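Retirement housing should publish its fees

My mother moved into a retirement apartment at Langat in June. The brochure listed the garden, the guest suite and the bus stop. It did not list the monthly service charge. We had to ask for it twice, and the figure came by phone: $1,945.

I don't think that is too much. It covers heat, the night desk and repairs. But a family comparing five buildings should be able to see the number before they visit. 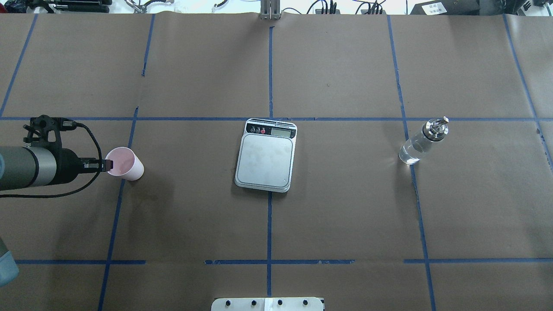 Managers tell me every apartment is different, so one figure would mislead people. Then print a range. Langat has 70 apartments and only a few floor plans - the range would fit on one line.

The exit fee belongs there too. We found ours on page 16 of the lease.

Edgars Rebane

Shares: 16
5 comments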